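How Robot Hands Hold Thin Things

A robot hand is called a gripper. Most grippers have fewer parts than your hand does, and many have only two fingers.

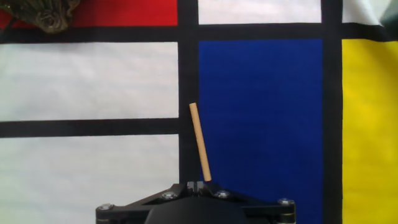 Pick up a pencil and look at what your own hand does. Your thumb pushes from one side and your fingers push from the other. The pencil stays put because of friction, the force that resists sliding when two surfaces press together. A gripper with two fingers works the same way. A motor moves the fingers together until they touch the object, then keeps pushing.

Why sticks are hard

A wooden dowel is a round stick. It looks like an easy thing to hold. For a robot it is a difficult one.

A flat finger pressed against a round stick touches it only along a thin line. The fingers stop the stick from moving left or right, but the stick can still turn, or swing like the hand of a clock. If the gripper holds a dowel near one end, the other end is free to lean. The fingers may move only a tiny amount while the far end moves a lot. Engineers call this tilt.

You can test it. Hold a pencil at its very bottom with one finger and your thumb. Ask someone to tap the top. Then hold it in the middle and try again.

Comparing two grippers

At the Verkmont workshop, Titilayo Ekpo compares grippers before they are fitted to arms. In July she tested two of them, the Pritodex and the Shezi. Both have two fingers. The Pritodex has hard, smooth finger pads. The Shezi has softer pads with a shallow groove down the middle.

A fair test changes one thing at a time. Both grippers were fitted to the same arm, an Oltesari, and both used the same dowel. The arm moved at the same speed each time. Each gripper got 11 tries at this job:

1. Close on the dowel near its lower end.
2. Lift it.
3. Move it sideways and stop.
4. Measure the tilt.

A try was counted as good if the dowel was still held at the end and had tilted only a little. The Shezi had 9 good tries. The Pritodex had 2.

The groove made most of the difference. A round stick resting in a groove touches the pad in more places than a stick against a flat pad, so it is harder to swing. Ekpo checked this by putting grooved pads on the Pritodex and running the job again. Its score went up, although it did not reach the Shezi's.

More squeeze is not always the answer. Too much force can dent soft wood or bend a thin finger. It also makes the motor warm. Over 800 lifts were done later with the Shezi to see how fast its pads wore down. The edges of the grooves became rounder, and the pads were replaced.

What the camera does

A camera mounted near the gripper moves with the hand. It gives a close view of whatever is between the fingers. The computer finds the two long edges of the stick in the picture and works out the angle between the stick and the hand.

One camera has a limit. It measures a lean to the left or right well. A lean toward the camera or away from it is harder to judge, and a second camera off to the side helps with that.

Words to know

Friction: the force that resists sliding.
Gripper: the part of a robot that holds things.
Pad: the piece of a finger that touches the object.
Tilt: how far something leans.

Comments (3)

mrs_d_room4
We did the pencil test with the whole class. Several pencils on the floor. Did the grooved pads have the same softness on both grippers?

Titilayo Ekpo
No. The pads I put on the Pritodex were grooved but still hard. That may be why its score stayed lower. I have not tested soft pads without a groove.

benji
what if the stick is square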